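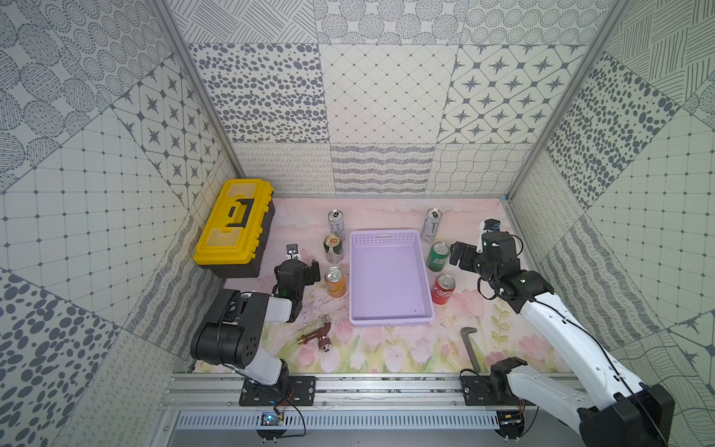
Slide 1: the cell, both arms on the front rail, tray empty.

Filed under: Talks / Robot software / Wanport meetup, speaker notes

Leave slide 1 up while people find seats. Say hello. Say the title, "Cans in a Tray: A Software Tragedy". Wait for the laugh. If there is no laugh, carry on as if the title were serious.

Say what the task is. Drinks cans on a floor, a tray in the middle, put the cans in the tray. My nephew could do this at eighteen months and he didn't need a config file. Ours has 1025 lines of config. (Pause. The people who laugh here are the ones who maintain one.)

Name the parts, quickly, they are on the handout:
Yin does perception. It says what is where.
Fenduno does planning. It decides which arm goes and by what route.
Perker does logging, and is the only one of the lot I fully trust.

Mention that the toolbox, the tap and the hooked metal tool are obstacles. Fenduno has to plan around them. Yin has to resist calling them cans. The tap was a problem for most of March.

Perception. Next slide.
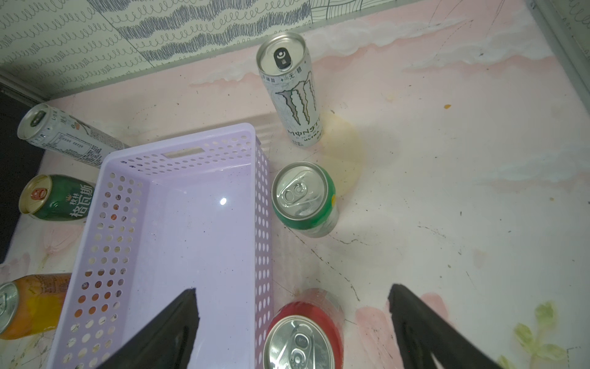 Slide 4: wrist view, red can between the fingers, some of the others on their sides.

Talk about lids. From the wrist, a standing can is mostly a circle of metal with a tab on it. A can lying down is a long thing with a lid at one end. We trained the first version of Yin on standing cans, then were surprised when it was bad at cans lying down. I'd like to say we found this through careful testing. Perker found it, at 3 a.m., and wrote it to a file I read after lunch.

Shiny lids: bright spots move as the wrist moves, so never match frames on the brightest pixel. I know. We did it anyway.

Holes in the basket: Yin sees a patch of colour through the side and reports a small can inside the wall. Fix was to mask the basket once its pose is known, then look again. It costs 15 milliseconds. I fought for those milliseconds and lost.

Pink flowery floor and patterned walls: someone always asks. Plain backgrounds make everybody's detector look clever. Move on before the follow-up.

Planning. Two arms, one tray. Ask the room: who has written a lock? Who has written a lock and then taken a holiday?

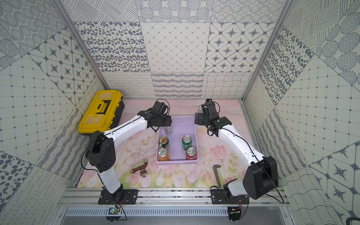 Our first scheme let each arm reserve the whole tray. Very safe. Also very slow, as one arm would sit there holding a reservation like a towel on a sunbed. Now Fenduno splits the space over the tray into cells and each arm books only the cells it will sweep through. The cable loops count as part of the arm. We left them out of the collision model at first, and the cables had opinions.

Show the timing chart, don't read it aloud. Median replan is 116 milliseconds. Somebody will ask about the worst case. Say "good question" and have a sip of water.

Grasp order. This is the bit I care about, so slow down.

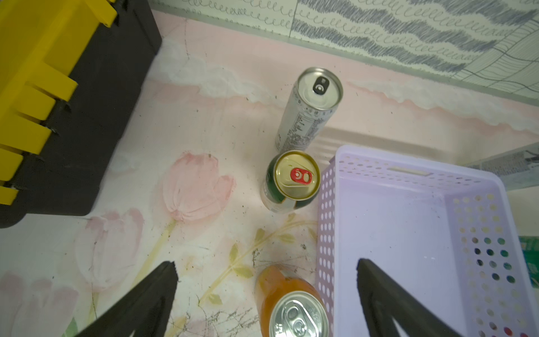

Slide 11: wrist camera, the green can nearly touching the tall silver one.

Fingers need room on both sides. When two cans almost touch, the nearer one may be easy to see and still awkward to grip. Fenduno scores each can on finger clearance first and distance second. We had those the wrong way round for two releases, and the release notes called it "improved responsiveness".

Explain the overlap rule: if one lid hides part of another object, Yin keeps the hidden one as a guess and Fenduno isn't allowed to act on guesses. Look again from somewhere else. There is a flag to turn this off. Please don't ask me what the flag is called.

If time is short, skip the calibration slides and go to the log viewer demo. If time is very short, skip the demo too, it needs the venue wifi.

Questions. Repeat each one into the microphone. Handouts are on the table by the door, and the slides go on the Wanport page once I've fixed the typo on slide 9.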